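Jevus Lane Guidance Unit: Set-up and Service Guide

Section 9. Loss of lane reference on unmarked roads

9.1 Background
During the Trorkton route trial, a vehicle fitted with the Jevus unit drifted towards the verge while automatic steering was engaged. The safety driver took over and no one was hurt. The inquiry led by Xiaoqing Hao found that the unit had accepted a worn surface mark as a lane line and had raised no alarm. The steps in this section replace those issued before Oct 21, 2022.

Caution: Do not engage automatic steering on a public road until steps 1 to 6 are complete and signed for.

9.2 Conditions in which the fault may occur
The fault is most likely where painted lines are missing or faded, where the surface has been patched, or where loose gravel differs in shade from the road around it. A pale, overcast sky lowers contrast and may make the fault harder to detect. 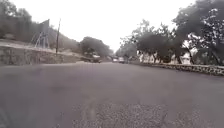 Roads bounded by a wall or stone kerb need particular care. The unit can use a solid edge as a reference, but only when Edge Mode has been selected by hand. It will not change mode without an instruction from the driver.

9.3 Procedure
1. Stop the vehicle in a safe place and apply the parking brake.
2. Switch the unit to Standby. The amber lamp will light.
3. Clean the lens with the cloth supplied. Do not use solvent.
4. Open the Reference menu and set Minimum Line Confidence to High.
5. Select Edge Mode and wait for three short tones.
6. Drive 400 metres under manual control. The status line must read HOLD throughout.
7. If the status line reads SEEK at any point, repeat the procedure once from step 1. If it appears again, leave the unit in Standby.

Note: Fault code 21 is stored each time the reference is lost. Do not clear the code before the log has been copied.

9.4 Reporting
Send the copied log to Bevan Hapeta at the Bellesgate service office, stating the route, the weather and the speed of the vehicle. Units fitted with the Jiang steering adaptor must also be returned for inspection.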